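Cork boards vs apps for keeping a household straight

muralia
Posts: 2,838
Has anybody here gone back to a paper system after using one of the shared list apps? We pay for Grornum, have done since January, and I'm the only one in the house who opens it. My sister swears by a board in the hall. I suspect she just likes buying stationery.

Sumathi Marar
Posts: 11
We went back. Sticky notes on a cork board, one colour each. My two read it because it's on the way to the fridge. Grornum sent them reminders and they swiped them off without looking.

ticona_fan
Posts: 3,043
And how long have you had the board up? Everything works for a month. I had a whiteboard that was going to change my life and it still says "ring plumber" from the last house.

Sumathi Marar
Four months, and yes I know what you're going to say.

ticona_fan
I'm going to say come back in a year. Notes curl up, they drop behind the radiator, and then you've missed the dentist. Pins at least stay put.

Anitha Bangera
Bit of both from me. I don't believe the colour coding business, we tried it and everybody grabbed whichever pad was nearest. What did help was putting hardly anything on the board. One note, one job, and no writing if a quick mark will do. Square board, wooden frame, pale green note:

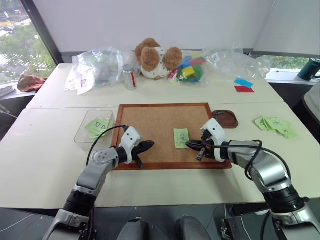 Anitha Bangera

If it needs a paragraph it goes in the diary. My husband calls it a waste of a board, but he does look at it.

muralia
How is anyone meant to know what a mark means, though? Sounds like you'd need a second board to explain the first one.

Anitha Bangera
There are only three people in my house, Murali. We manage.

krish_achari
Sceptical about all of it. When I lived in Basel the whole building shared a paper laundry rota and people still argued over it every week. A list doesn't make anybody do the job. I'd cancel Grornum and not buy a board either, and just ask them at dinner.

Sumathi Marar
Asking at dinner is what I did for nine years. It's called nagging and it's my least favourite hobby.

ticona_fan
Krish has a point about the money at least. What does the app cost these days? They moved the shared calendar to the dearer plan and I left.

muralia
More than a cork board. I'll let the subscription run out and try the hall idea, but I'm not doing colours and I'm not doing secret marks. Does anyone know if the Irnmont boards are proper cork all the way through? The one I had before was so thin that every pin went into the wall.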